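Workshop Courses > Home Build Arm > Handout 4: grip and bench layout

Handout 4 – gripping thin things. Bring your Motton board and the 60 mm fingers, printed beforehand pls.

Recap: fingers parallel, close slow, stop on current not on position. Limit set at 155 for now.

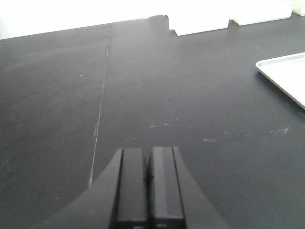
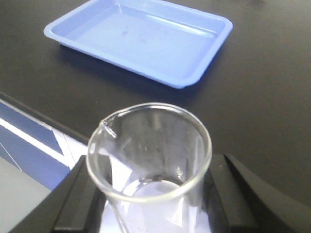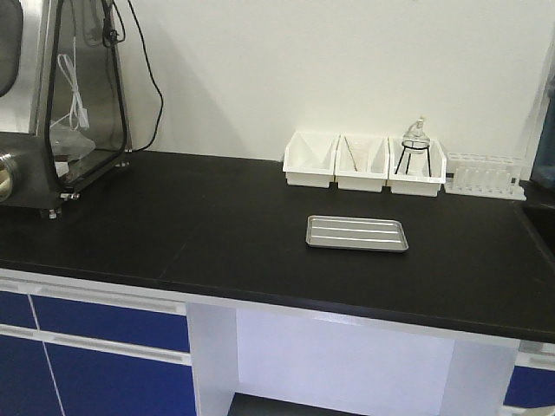

Force limits next. Start low, go up in small steps, write each one down. Bienvenido Cabrera got to 226 on his Lalau build before the pads slipped, so dont copy my number blindly. Glass like the beaker wants both fingers touching before you add any force – one side first and it tips. Same for your jam jars at home. Lift only when the reading has setled.

For next time: log of 400 closes, any object.

Last updated: April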